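La canette du fond

La boutique fermait à sept heures et Zdeňka arrivait toujours un peu avant, par la porte de service. En janvier, les vêtements d'hiver restaient sur les mannequins bien après que les clients avaient cessé de les regarder. Elle passa entre les portants, posa son sac derrière la caisse et alla se laver les mains.

Rostislav avait acheté la vitrine réfrigérée chez Prokska, d'occasion, 353 euros avec la livraison. Il voulait que les gens boivent quelque chose en essayant des manteaux. Selon lui, on achetait mieux avec une boisson à la main. Zdeňka trouvait qu'on tachait mieux les manteaux, mais elle était payée pour remplir la vitrine et elle la remplissait.

Ce soir-là, il y avait une feuille scotchée sur la porte du réfrigérateur. Elle reconnut l'écriture de Romana Tóth, qui tenait les comptes.

« Il manque 13 canettes depuis le début du mois. Merci de tout sortir et de ranger par rangées. R. T. »

Zdeňka relut la feuille, la décolla et la mit dans sa poche. Puis elle commença à sortir les canettes et à les porter sur la table beige, là où l'on pliait les pulls dans la journée.
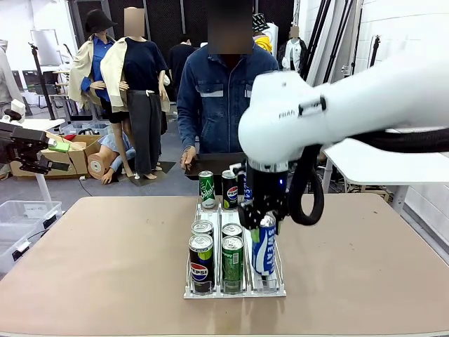 Ximeng Cai entra par l'atelier vers la fin du travail. Elle faisait les retouches et partait d'ordinaire avant tout le monde. Elle regarda la table, puis Zdeňka.

— Tu fais l'inventaire ?

— On me l'a demandé.

Zdeňka lui tendit la feuille. Ximeng la lut debout, son manteau déjà boutonné, et la lui rendit.

— Treize, dit-elle. C'est beaucoup pour un mois.

— Ce n'est pas moi.

— Je n'ai pas dit que c'était toi.

Elle s'assit pourtant. Elle prit une canette de Pocari Sweat, la tourna pour lire l'étiquette en coréen, la reposa. Le grossiste s'appelait Clultus et livrait ce qu'il avait : du Pepsi, du Sprite, du Chilsung, des choses que les clients achetaient pour la couleur. Personne ne se plaignait jamais. Quand il n'y avait plus d'une sorte, ils en prenaient une autre.

— C'est Svatopluk, dit Ximeng au bout d'un moment.

Zdeňka ne répondit pas. Svatopluk Baláž avait soixante-dix ans passés et venait réparer ce qui cassait. Il avait refait l'éclairage des cabines à l'automne, et Rostislav l'avait payé avec deux semaines de retard, en retirant le prix d'une ampoule.

— Il en prend une quand il vient, dit Ximeng. Il la boit dans la cour. Je l'ai vu de la fenêtre.

— Toujours la même ?

— Celle du fond. Il dit que c'est la plus froide.

Zdeňka pensa aux matins où elle avait trouvé une rangée plus courte que les autres. Elle avait chaque fois avancé les canettes pour que cela ne se voie pas. Elle le faisait sans y réfléchir, comme on redresse un cintre.

— Qu'est-ce que tu vas écrire ? demanda Ximeng.

— Le nombre qu'il y a.

— Et s'ils demandent ?

— Je dirai que j'ai rangé. 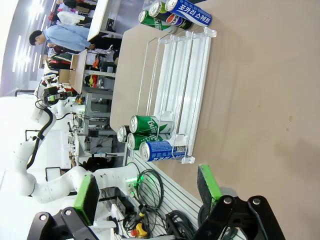 Ximeng rentra chez elle par le bus de vingt heures. Zdeňka resta encore. Elle essuya la table, éteignit les lampes du fond et garda celle de la caisse. Au dos de la feuille de Romana, elle écrivit le total : 151, réserve comprise. Elle le souligna une fois. Ensuite elle fouilla dans son sac, sortit son porte-monnaie et fit le calcul du prix de treize canettes au tarif du grossiste. C'était moins qu'elle ne l'aurait cru. Elle mit la somme dans une enveloppe, l'arrondit à l'euro supérieur et glissa l'enveloppe sous le clavier.

Elle n'écrivit rien dessus.

Le lendemain, Rostislav Šindelář l'appela à l'heure du déjeuner. Il avait une voix contente. Romana avait trouvé l'argent, expliqua-t-il, sans doute une erreur de caisse, et tout tombait juste. Il voulait savoir si elle pouvait venir une heure plus tôt la semaine suivante, pour les soldes.

— Je peux, dit Zdeňka.

— Et pour la vitrine, mettez davantage de Sprite devant. Ça part bien.

Elle dit qu'elle le ferait. Après avoir raccroché, elle finit sa soupe, lava l'assiette et la casserole, et descendit les poubelles.

Quand elle arriva à la boutique, Svatopluk était dans la cour, assis sur la marche, avec sa caisse à outils. La serrure de l'atelier coinçait. Il leva la main pour la saluer.

Elle entra, remplit la vitrine et ressortit avec deux canettes prises au fond. Elle avait laissé la monnaie près de la caisse. Elle s'assit à côté de lui et lui en donna une.

— Merci, dit-il. Il fait froid pour boire dehors.

— Oui, dit-elle.

Ils burent quand même, et il lui parla de la serrure.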